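Budget for a second hand, what am I forgetting?

Asked by Zyanya Barrera

Got 2,393 to spend, quote from Troltell for one hand is 1,925. Leaves not much. Job is picking up small lidded pots off a table. Do I need spare gloves, cables etc or can that wait till April?

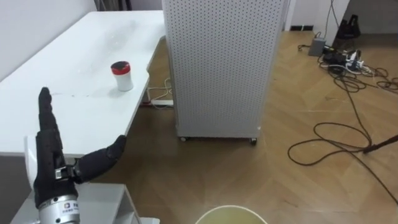
Black glove, white pot with the red lid

2 answers

Ifeanyi Dauda
Gloves first. Put 400 aside for those and a spare thumb joint, then see whats left. Ask about delivery, ours wasnt in the quote.

Rocío Olvera
cable covers for the floor. cheap, get them now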